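湾曲型の長机を複数人で使う場合の配置と配線について

投稿者:Worko 総務担当
カテゴリ:オフィス家具・什器/机・モニター

当方、業務用フロアの什器管理を担当しております。このたび、執務室の一つに白い湾曲型の長机を設置し、モニターを並べて運用を開始いたしました。着席者はヘッドセットを着用して通話を行うことが多く、机上の配置について以下の点でご助言を賜りたく、投稿いたします。

第一に、モニターの向きでございます。机が弧を描いているため、天板の縁に合わせて置くと画面の向きが一台ごとに変わります。縁に合わせるべきか、あるいは全台の向きを揃えるべきか、判断がつきかねております。

第二に、配線の処理でございます。直線の机であれば市販の配線トレーを背面に取り付けるところですが、曲線部分には既製の長さのものが沿いません。机の脚は細い金属製で、脚に沿わせてケーブルを下ろすと相当に目立つものと存じます。

第三に、通話時の音声の回り込みでございます。隣席の声がマイクに入るとの申し出が月曜の朝礼で複数ございました。卓上パネルの導入も検討しておりますが、1枚1,299円の簡易品で足りるものか、ご経験のある方のご意見を伺いたく存じます。

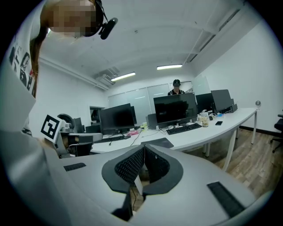

執務室の湾曲型長机とモニターの配置状況

なお、天板への穴あけ加工は、貸主との取り決めにより認められておりません。クランプによる固定は可能でございます。何卒よろしくお願い申し上げます。

Katalin Bodnár
ご照会の件につき、同種の机を管理している立場から回答いたします。

モニターの向きについては、天板の縁ではなく着席者の位置を基準とされることをお勧めいたします。先に椅子の位置を決め、床に目立たないテープで印を付けたうえで、各席の正面に画面が来るよう調整してください。弧の内側に座る場合は隣席との肘の間隔が狭くなりますので、一席あたりの幅を60センチで計画されているのであれば、再検討が必要と考えます。当方では席を一つ減らし、その分を書類置き場に充てました。

配線については、長尺のトレーを一本で通すことはお諦めになり、短い網状のトレーを間隔を空けて取り付ける方法が現実的です。穴あけが不可とのことですので、クランプ式の製品をお選びください。取り付け前に、天板の厚みと、裏面の縁に補強材があるかどうかをご確認願います。補強材に当たるとクランプが斜めに掛かり、しばらくして緩みます。

床への引き下ろしは一か所に集約し、脚と同色の結束カバーで覆えば、外観上の支障はほとんどございません。電源タップはトレー内に収め、定格容量を超えないよう接続機器の消費電力を事前に合算してください。電源ケーブルと通信ケーブルは別の束にしておくと、機器を入れ替える際の作業が容易になります。各ケーブルの両端には、席番号を記した札をお付けください。

Pandent 施設課
音声の回り込みについてのみ申し上げます。

卓上パネルの効果は、材質よりも高さと設置位置に左右されます。着席時の口元より低いものは、視線を遮る役割にとどまります。ご提示の価格帯の製品を当課でも6枚購入いたしましたが、通話への効果は認められず、現在は掲示板として使用しております。

パネルのご購入に先立ち、マイクの位置をご確認ください。ブームの先端が口元から離れていると、音量を補うために感度を上げることになり、隣席の声も拾いやすくなります。先端を口角の脇、指二本分ほどの位置に合わせ、そのうえで入力感度を一段下げて試験通話を行ってください。スポンジカバーは息の当たる音を抑えるためのもので、周囲の声を防ぐ効果は期待できません。

着席者ごとに設定が異なるようであれば、始業前に点検の時間を設けることもご検討ください。

Kivi
うちも曲がった机ですが、モニターアームにしたら向きの問題は解決しました。ケーブルは面ファスナーで留めているだけです。

Worko 総務担当(投稿者)
皆様、ご丁寧な回答をいただき、厚く御礼申し上げます。

天板の裏面を確認いたしましたところ、奥側の縁に沿って補強材が入っておりました。クランプ式トレーは補強材の切れ目に合わせて取り付ける方向で、寸法を測り直しております。マイク位置の調整は明朝より各席で実施し、パネルの発注は試験通話の結果が出るまで保留といたします。

Kivi様にお尋ねいたします。モニターアームの固定は、補強材のある縁でも可能でしたでしょうか。差し支えなければ、クランプの開口寸法をご教示いただけますと幸いです。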